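Notes for the Rerotano folding and boxing set. Read this before you edit the label files.

# Rerotano: small fabrics, boxed

Rerotano is a collection of short written and pictured records of people putting small fabric items into open boxes at a table. It covers handkerchiefs, napkins, baby cloths, pillowcases and similar pieces. Clothing with sleeves is in a separate set called Raveo and isn't mixed in here.

## Contents

| Item | Count |
|---|---|
| Records | 3,239 |
| Boxes in use | 11 |
| Fabric types | 10 |
| Records held back for checking | 121 |

The held-back records are in `check/`. Don't merge them into the main folder.

## Layout

- `records/` – one text file per record
- `pictures/` – JPEGs, same base name as the record
- `labels.csv` – one row per record
- `boxes.md` – size and lining of each box
- `check/` – held-back records

## Label fields

- `fabric` – the type of cloth, from the fixed list in `labels.csv`
- `box` – box number, see `boxes.md`
- `surface` – bare table, mat or cloth
- `state` – one of `outside`, `over_edge`, `inside`
- `fold` – `flat`, `half`, `quarter`, `rolled` or `unknown`

Use `unknown` for `fold` whenever the piece is bunched up or mostly hidden. A lot of the early rows had guesses in this column, and we cleared them in June.

`over_edge` applies when any part of the fabric lies across the rim. It doesn't matter how much is inside. A piece leaning against the outer wall without crossing the rim is `outside`.

Box lining is recorded separately from the box wall. Several boxes have a lining in a different color from the wall, and the two were mixed up in version 1. If a white piece is sitting on a light mat, check the outline twice before setting `surface`.

## Sample record

```
fabric: unknown
box: open, rectangular
rim: dark brown-maroon
wall_inner: pale pink
lining: orange
surface: mat_or_cloth
state: over_edge
fold: unknown
```

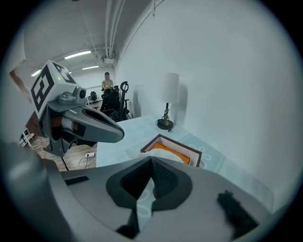

Areti Konstantinidis would split `over_edge` in two, one value for a corner hanging out and one for a piece that is mostly outside, as the two need different amounts of tidying. The change is open for version 3. Until then, put the detail in the notes column.

## Known problems

- Napkins and handkerchiefs of the same size are hard to tell apart. Some rows are wrong.
- Box 7 was relined partway through and has two entries in `boxes.md`.
- Mats with a printed pattern are listed by base color only.

## Contact

Corrections go to Thanasis Petridis at Vudovlow. Please give the record name and the field, and send label changes as a patch to `labels.csv`.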